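Come drive a robot arm with us! Skurcombe Robotics Club wants new people

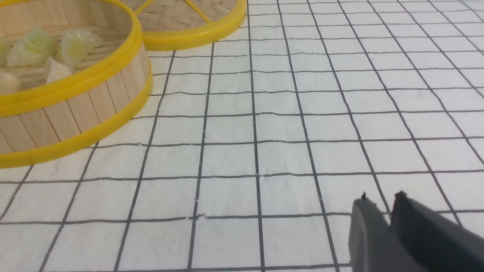 Dumplings in the steamer, gripper standing by at the other end of the grid.

14 shares | 3 comments

Hi! I run the student club at Skurcombe, and we need more hands for our spring project, which we call Plevia. The goal is a full dim sum service done by robot arm: lids, baskets, dumplings, the works. We want 2,000 practice runs recorded by the end of April and we're at 105, so yeah, come help.

You'd sit at the controls, pick up a dumpling, put it down someplace else, and do it again (it's way more fun than it sounds, I promise). No coding needed! If you do code, I've got plenty for you too, mostly Python.

Sessions start at 4 p.m. in the Sjögren building, downstairs, and last about 71 minutes with a snack break. You need to be a student here, any major, and able to make it twice a week. First-timers get a quick lesson before they touch anything.

Want in? Leave a comment with your major and which afternoons you're free, or just stop by and ask for the Plevia table.

Share | 3 comments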